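Pemier Rooms: data card

Status: usable, with reservations
Maintained by: the Koskela group
Spelling: Canadian, mostly

Summary

Pemier Rooms is a set of 308 short sessions of people doing ordinary jobs around a room: folding, wiping, stacking, putting things back on shelves. Each session comes with a plain-text note saying what the person was asked to do and which room they were in. The whole lot cuts down to roughly 3,000 clips.

Earlier write-ups called this "a complete picture of household tidying." Please don't repeat that. It covers the tidying we thought to ask for, in the rooms we could get into.

What's in the folders

sessions/ has one folder per session, named by room and running number.
notes/ has the task notes. Read these before you trust a label.
labels/ has the activity labels, version 2. Version 1 has been removed because the same job was called "sorting" in one room and "clearing" in the next.
stills/ has single images pulled from the sessions, for checking only.

Rooms

There are 4 rooms. Two are in the Preris building and share the same paint and the same flooring, so a model that does well on one and is tested on the other hasn't proved much. The Eser kitchen is the only room with a working sink. The fourth is a storage room and was used for packing jobs only.

We're often asked whether the rooms are "realistic." They were tidied before each session and then messed up on purpose, and a mess made on purpose doesn't look much like a mess made by a family. Dishes end up too evenly spread out. Nothing is sticky.

Labels

Labels were added by hand from the clips and checked once by a second person. The two agreed most of the time on folding and wiping. They agreed a good deal less on "putting away", where it's hard to say when a thing has been put away and when it has just been set down somewhere else. If your result depends on that label, look at the clips yourself.

Colour words in the notes come from whoever wrote the note. Grey, silver and white are mixed up freely. We've left them alone.

Stills

A still shows you what was in view at one moment and nothing about how the job went. 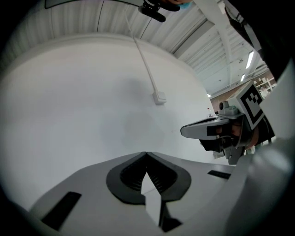

Known problems

1. The task notes for the storage room were written after the sessions, from memory. Treat them as a rough guide.
2. Several wiping sessions stop when the person decided the counter was clean. We have no measure of clean.
3. Left-handed people are under-represented. We didn't record handedness, so we can't say by how much.
4. Session folders from July use the old room names. A lookup table is in notes/.

Uses we'd argue against

Ranking people by how fast they tidy. Guessing anything about a household. Claiming a method works "in any home" on the strength of the Preris rooms.

Changes

Version 2: new labels, duplicate clips removed, this card rewritten.
Version 1: first release. Please stop citing it.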